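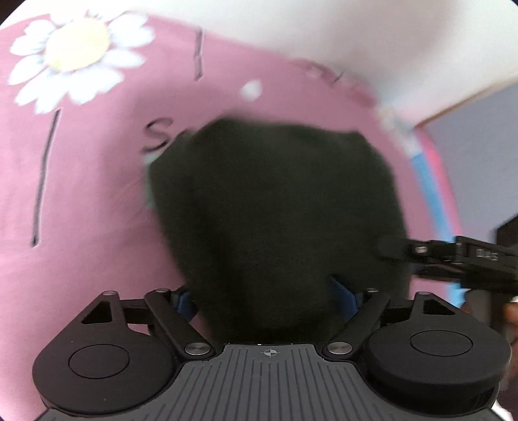
Drolora Household Textiles Collection

Data card and user notes

Summary

Drolora is a collection of short records about the handling of soft household items: blankets, throws, towels, jumpers, cushion covers and bed linen. It was prepared to support the study of how cloth is picked up, turned, folded and put away in ordinary homes. The collection contains 323 recorded sessions, divided into some 2,000 shorter clips. Each clip is accompanied by a written note on the item handled and the activity taking place.

The collection is maintained by the Amuvex textiles group. Questions of content should be addressed to Zofia Jakubowski, who is responsible for the written notes and for the vocabulary set out in this card.

Contents

Items are grouped by how they behave when held, and not by where they are kept in the house. A thick fleece throw and a heavy dressing gown will therefore often be found in the same group, while a pillowcase and a thin cotton shirt share another.

Heavy and soft: fleece, plush and other deep-pile cloth, including lined and double-layered pieces
Flat and light: sheets, pillowcases, tea towels, thin curtains
Knitted: jumpers, cardigans, scarves, socks
Looped: bath towels, hand towels, flannels, bath mats
Filled: cushions, quilts, padded covers

The heavy and soft group is the largest. It also gave the most difficulty in preparation, as dark pile shows few creases and the edges of an item are hard to follow once it has been gathered up. Annotators were asked to record an edge only when they could see it. Where one fabric lies against another of a similar shade, the note gives the item as "boundary unclear" and leaves the outline blank.

Surfaces

Work was carried out on beds, sofas, ironing boards and tables, many of them covered. Printed covers were kept in place. Users should expect patterned backgrounds throughout, and should not assume that a change of colour marks the edge of the item being handled.

The surface is recorded by colour and by whether it is plain or printed. The fibre is recorded only where a care label was read during the session. In all other cases the field is left empty, and users are asked not to fill it by guesswork.

Activities

The following terms are used in the notes.

Lift: the item leaves the surface entirely.
Gather: the item is drawn together without a fold being made.
Fold: one part of the item is laid over another and released.
Turn: the item is turned over or turned inside out.
Smooth: creases are pressed or drawn out on the surface.
Stack: a folded item is placed on another.
Shake: the item is held at one end and moved sharply.

A clip may carry more than one term. Lift and gather are frequently found together, and earlier releases of this collection were not consistent in separating them. The present release has been revised in full on this point. Shake has been applied sparingly – a brief swing of the cloth while it is being carried is recorded as lift.

Linings and reverse sides

Many pieces have a lining or a reverse in a second colour. The main colour is that of the outer side as the item is normally used. The second colour is entered separately, together with one of three values: lining, separate item, or uncertain. The last is to be used whenever a narrow strip of another fabric shows and its origin cannot be settled from the clip alone.

Movement and clarity

Cloth in motion is often blurred. Such clips have been kept, provided that the item can still be told apart from the surface for the greater part of the clip. A total of 80 clips did not meet this requirement and are held in a separate folder named Tindis. They have no notes and are not included in the totals given above.

Known limitations

Dark items are more common than pale ones in the heavy and soft group.
Very large pieces, such as double quilts, appear in only 22 sessions.
Few clips show items being placed in drawers or cupboards, and the term Stack is under-represented as a result.
Weights are missing for all items in the Głowacki subset, which was prepared before weighing was introduced.

Conditions of use

The collection may be used for study and teaching. Users may correct the written notes in their own copies, but corrected notes must not be passed on under the name Drolora. Suggested corrections are reviewed each December and, where accepted, are listed in the change record supplied with the next release.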